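Mindov Storeroom and Packing Staff Meeting
Minutes, March
Held in the upstairs break room at Rorerbridge, 2 p.m.

Present: day packers, storeroom, returns desk, the floor lead, and two guests from Ratanaporn, who set up the arm. Apologies from the late shift, who had a truck in.

The floor lead thanked everyone for giving up the quiet part of the afternoon, and thanked whoever brought the lemon bars. Minutes of the last meeting were read and accepted, with one correction: the new aprons are navy and were never going to be green.

1. The arm and the roll-top bins
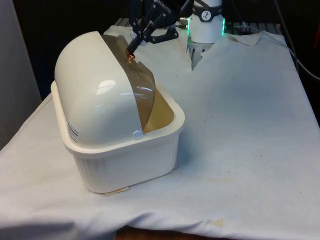
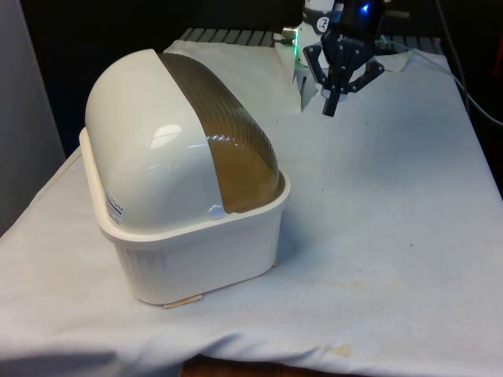 The arm at the trial table, with the roll-top bin.

Will anyone lose hours when the arm takes over opening and closing the bins?
The floor lead answered that no hours are being cut through the end of summer, that this has been put in writing by the Mindov office, and that the time freed up goes to the returns desk, which has been short since the holidays.

There was a good long talk after that, and the floor lead let it run. Several packers said they were glad to hear it but would like to see the letter pinned up by the time clock where everybody can read it. Agreed.

One of the day packers, who has been on bins longer than most of us have been in the building, said her wrists would be happy never to lift another lid, but that she likes knowing what is in each bin by feel and would miss that. Others felt the same. The guests asked her to come and spend some time at the trial table and tell them what her hands notice, and she said she would if it counted as work time. It does.

The storeroom reported that we have 1,781 of the bins on the shelves, and that a fair number have stiff flaps or chipped rims. The guests said they would much sooner hear about the awkward ones now. Storeroom will pull 40 of the worst and set them aside for the trial.

2. Who looks after it

Ratanaporn will train 8 of our own people to start and stop the arm, clear a jam, and fill in the log. The floor lead had hoped for names today, but it was felt that the late shift ought to have a fair chance first, and so the sign-up sheet will stay on the board until the next meeting. Training is paid and carries the same hourly bump as forklift training. A question came up about whether people who would prefer not to train will be looked down on for it, and the floor lead said very plainly that they will not.

There was some back and forth over the stop button. It was agreed that any person on the floor may press it at any time, trained or untrained, and will not be asked to justify it afterward beyond a line in the log.

3. Noise and the radio

Packers near the trial table asked if the radio can stay. The guests had no objection. Storeroom asked if it could perhaps be a different station now and then. Left to the packers to sort out among themselves.

4. Other business

The Pleremine order is moving to the back bench so the trial table has more elbow room. Please check the bench labels before you set anything down.

The microwave on the left is fixed. The one on the right is waiting on a part.

To do before next meeting:
Floor lead: post the hours letter by the time clock.
Storeroom: set aside the stiff bins and tag them.
Floor lead: speak with the late shift about training.
Returns desk: list the tasks that most need extra hands.

Meeting closed at 3:15 p.m. The remaining lemon bars were left out for the late shift.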